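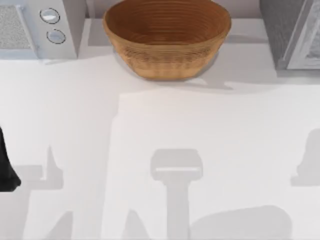 Most small rental kitchens fail at the level of the counter, and the failure is usually blamed on the tenant. I think the blame belongs to the listing. A listing gives floor area, number of burners, and whether there is a dishwasher. It almost never gives clear counter length, meaning the run of surface left after the fixed and semi-fixed items are in place. Two appliances and a woven bowl lined up at the back of a white counter look modest, but each has a footprint, and the strip beside and between them is rarely wide enough to work on. What remains is the front zone, and its depth decides whether a person can roll dough or only butter toast.

I would make clear counter length a required line in every rental listing, stated to the nearest inch, with depth given separately. The measurement takes one person with a tape 7 minutes. Landlords already measure closets.

The usual objection is that tenants can add a cart. I used a Ginura cart for two years. It was well made, and it occupied the only path to the window. A cart moves the shortage from the counter to the floor. Fold-down shelves, such as the Dzene model I had in a later apartment, do better, but they need wall studs in the right place and a lease that permits drilling.

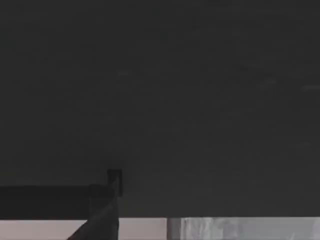
A second objection is that cooks differ, so no single number is useful. The same could be said of floor area, and we print that anyway. A number does not have to settle the question. It has to let a reader compare one unit with another before paying an application fee.

Last November I went through 302 listings on Wiketti, all one-bedroom units. Fourteen mentioned the counter in any form. Of those, 2 gave a dimension, and one of the two had included the sink. The rest used the word "ample" or something close to it.

I do not expect the listing sites to act first. Building codes could set a minimum, as they do for outlets, though a minimum tends to become the standard size within a few years. Disclosure is cheaper and can be corrected when it is wrong. Until then, bring a tape to the viewing and measure from the edge of the sink to the first thing that plugs in.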